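To: members of the Brakville Tenants' Association list
Subject: Re: Kitchenware collection, Tomimton House

Dear members,

The collection closes on Saturday at noon. Bowls and racks remain welcome — glass cannot be accepted.

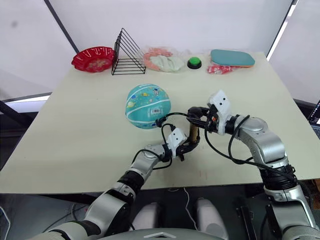
Morena Cattaneo asked whether items may be left at the Pellegrini Road entrance after hours. They may not; the porch must be kept clear.

Her earlier message is quoted in part:

> The October notice gave a limit of 3 boxes per household. Does this still apply?

The limit stands. Larger donations should be arranged by reply to this list.

Yours faithfully,
The Secretary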